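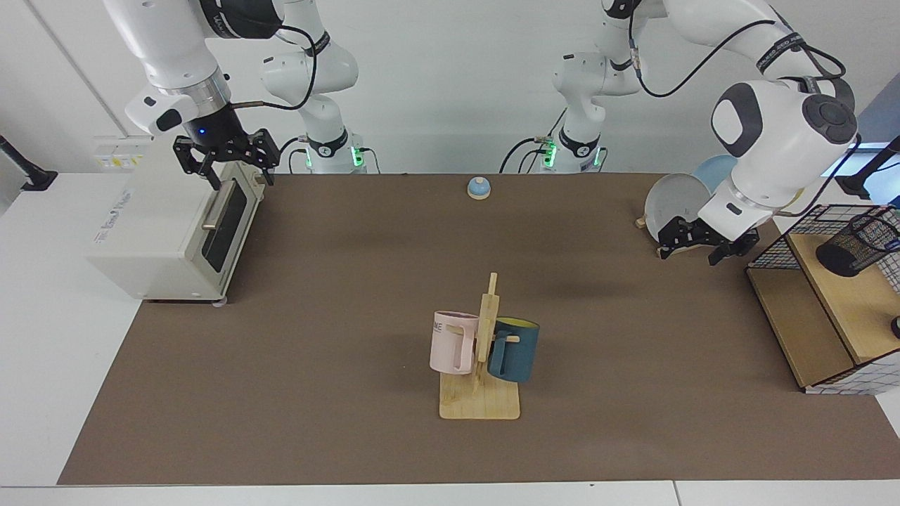
The regular meeting of the Skudier Owners' Association, Killville Chapter, was called to order by the Chair, Rohani Pillai, in the upstairs room at Gourlay Motors on 16 Nov 2019. The Secretary, Tainá Queiroz, recorded the minutes. A quorum was present. Members were asked to sign the attendance sheet before taking their seats, and those who had brought food were informed that the cream-white toaster oven at the left end of the table would be available during the recess. The agenda was adopted as circulated, with one addition under New Business concerning the used-car buying guide.

1. Approval of Minutes

The minutes of the August meeting were reviewed. One correction was requested. Under the report on the summer drive, the words "all sedans" should read "all sedans and wagons." The minutes were approved as corrected.

2. Chair's Report

The Chair reported that Brodside Auto Group has confirmed it will continue to honor the members' parts discount at its Killville counter for the coming year. The discount applies to brake pads, filters, wiper blades, and belts. It does not apply to tires, batteries, or body panels. Members must present a current card at the time of purchase, and the counter staff have been instructed not to apply the discount after a sale has been rung up.

The Chair further reported on correspondence with the regional office regarding the Skudier wagon. The regional office has asked each chapter to submit a written summary of owner comments on the rear hatch latch. Members who have had the latch replaced, whether at their own expense or under warranty, were asked to send the mileage at replacement and the name of the shop to the Secretary. Invoices may be copied but originals should be kept by the owner.
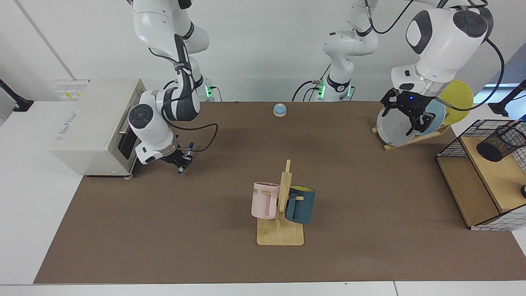 Upstairs meeting room, with the toaster oven and a blue-and-white marker.

3. Financial Report

The Secretary presented the financial report on behalf of the board. The chapter account stood at $2,401 at the close of the period. Outstanding obligations consist of the deposit for the spring show field and the printing of the winter newsletter. The board does not recommend a change in dues. The report was accepted and placed on file.

A member asked whether the chapter could accept card payments at the spring show. The Chair replied that the bank charges a monthly fee for the reader whether or not it is used, and that the board would compare that fee with last year's gate receipts before making a recommendation.

4. Technical Session

A technical session was held on the differences between trim levels in the second-generation Skudier sedan. The following points were noted for the record.

The base model was sold with manual mirrors and steel wheels. Several cars advertised locally as the middle trim have been found to be base models with wheels added later. Buyers should check the trim code on the driver's door plate and should not rely on the badge on the trunk lid.

The middle trim received the larger front brakes partway through the model run. Parts for the early and late brakes are not interchangeable. Members ordering pads should measure the rotor or give the counter the full vehicle identification number.

The top trim was offered with a sunroof as standard equipment. The sunroof drains run down the front pillars and become blocked with leaves. Damp carpet on the passenger side should be investigated before purchase.

Discussion followed on the hybrid version. Two members stated that they had been satisfied with fuel economy in town but less so on the highway. It was asked whether the trunk is smaller than in the standard sedan. The Chair confirmed that it is, and that the rear seat does not fold in the hybrid.

The meeting recessed for 15 minutes. 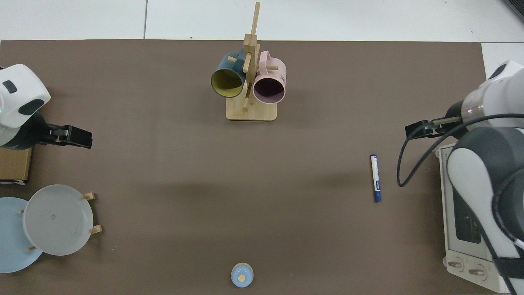

Mug tree with the teal and pink mugs.

5. Old Business

a. Spring Show. The field has been reserved. Classes will be the same as last year, with the addition of a class for unrestored cars. The entry form will state that cars in the unrestored class may have replacement tires, hoses, and exhaust parts without penalty. Registration will close nine days before the event. Late entries will be accepted for display only.

b. Tool Library. The spring compressor and the wheel bearing puller have been returned. The torque wrench remains on loan. The Secretary will contact the borrower in writing. It was agreed that no tool may be renewed more than once if another member is waiting for it.

c. Newsletter Advertising. A half-page notice from Gourlay Motors has been received for the winter issue. A request from a tire shop to run a notice without charge was declined under the existing policy.

6. New Business

a. Used-Car Buying Guide. The Secretary proposed that the chapter's buying guide be revised. The present edition lists options and accessories but gives no price ranges, and its photographs show only the first-generation car. It was moved and seconded that a revised guide be prepared covering the sedan, wagon, and hybrid, with separate pages for each trim level. Following discussion, the motion was amended to limit the printing cost to $499. The motion carried as amended.

A further suggestion that the guide include ratings of local repair shops was discussed at some length. Concern was expressed that such ratings would be out of date shortly after printing and could give rise to complaints. The suggestion was withdrawn.

b. Winter Driving Evening. The Chair proposed an evening on tire choice, battery care, and coolant testing. Members in attendance favored holding it in the Gourlay Motors service bay if a lift is free. The Chair will make the inquiry.

7. Announcements

A set of four steel wheels for the base sedan is available from a member at no cost, to be collected. Persons interested should leave their names with the Secretary.

Membership cards for the new year will be mailed with the winter newsletter. Members who have changed their address should notify the Secretary before the mailing.

8. Adjournment

There being no further business, a motion to adjourn was made, seconded, and carried.

Respectfully submitted,
Tainá Queiroz, Secretary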